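Notes on moisture in dry goods
6/7/18

The pantry shelf in our Utinton apartment sits against an outside wall, and relative humidity there reads 15 points higher than in the hallway. Cereal goes soft first, then crackers. Rice shows no change I can measure.

I moved one hygrometer to the back of the shelf and left the other by the door. Both log every 2 minutes. After the first week I had to swap a battery, so there is a gap on Sunday night.

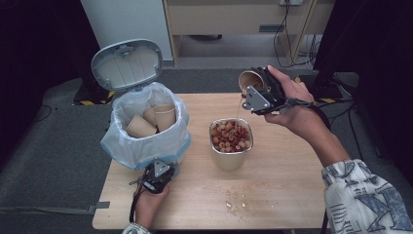 Sealed jars hold steady for about 80 hours between openings. Folded bags with a clip do not. Maite Robles suggested silica packets, and I will try those next with the same jars and a fresh box of crackers. The log file is available if anyone wants it.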